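**Kurow oval table, honey finish**
Listed September 28, 2024

Kalta calls this one a "family work surface," a phrase we could have done without. It's a large oval wooden table with a glossy top, and what you want to know is whether the top holds up and whether the shape makes any sense in a normal room. We had our doubts about both.

The shape first. Sellers of oval tables like to say you can fit more people around them. Maybe. You also lose the corners, and corners are where most of us push the mail. On the Kurow the junk drifts toward the middle instead, so you reach farther for it. If you have a small room and keep bumping your hip on a square table, fine, get the oval. If you don't, the cheaper Groen does the same job.

Then the gloss. It looks good in a showroom and it shows every fingerprint at home. Kalta's leaflet says the finish was wiped down 100 times in their own shop with no change. Their shop, their cloth, their word for it. We'd still use a pad under anything hot, and we'd skip spray polish, which leaves streaks.

**Before you order**

- Weight is 120 pounds boxed. Delivery is to the door, so plan on 2 people to get it inside.
- Measure the doorway. The top comes in one piece.
- The Ameo chairs in the catalog photo are sold separately, and we don't think they're worth the price.
- Returns cost $91, and you pay it even if you only dislike the color.

The color is the usual complaint. "Honey" covers a lot of ground, and the catalog prints it paler than we'd call it. Don't order from the catalog page alone. Ask for a sample chip.

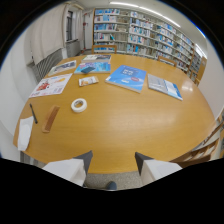 Kalta Home Catalog, Issue 2, p. 91

With books, a flyer, a comb and a roll of tape spread over it, the Kurow top still has a shine, and the honey tone sits well enough over gray speckled carpet. That's about as much as we'll give it on looks. A dark floor may be a different story.

Price went up in August, with no change to the table that we could find. The warranty covers the joints and leaves out the finish, the part we'd worry about.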